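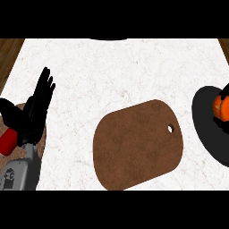
Cell check, two-arm kitchen bench, Lulano
Done by me (Laimutė), 16 items, comments as I went. November 16, 2023

Scene and props
Board flat on the counter – OK. Last time it hovered a hair above the marble and everything we put on it jittered.
Pan against the counter – OK, no sinking.
Orange stays put in the pan with no arm near it – OK over 900 steps. Friction is still Deividas's value, please leave it alone!

Left arm, black hand
Open pose loads on start – OK.
Finger limits – OK, but the little finger stops short of its closed limit. Not a blocker, I've put it on Ott's list.
Red wrist ring follows the joint – OK. (It used to lag behind when you turned the wrist quickly, which looked horrible.)
Hand clears the counter on the way home – OK.

Right arm, gripper
Grasp on the orange – PASS WITH COMMENT. It holds, but the contact force creeps up to 700 on my plot if you leave it squeezing. I'd like a cap in there before anyone runs it overnight.
Lower finger against pan – LOOK AGAIN. Very little room under the fruit, so I've asked Xóchitl to raise the approach slightly.
Release – OK.

Both arms
Keep-out zone over the board – OK, tried it from both sides.
Emergency stop freezes both arms together – OK. I do this one twice because I'm a worrier.
Reset to start pose – FAIL on seed 677, right arm came back with the elbow flipped. All the other seeds I tried were fine.

Paperwork
Config saved under the Osdale folder – done.
Joint offsets match the July sheet – yes.
Log attached – yes, 2,931 lines, sorry Hằng.

Not signed off until the elbow is sorted. I'll rerun that bit and the grasp, the rest can stand.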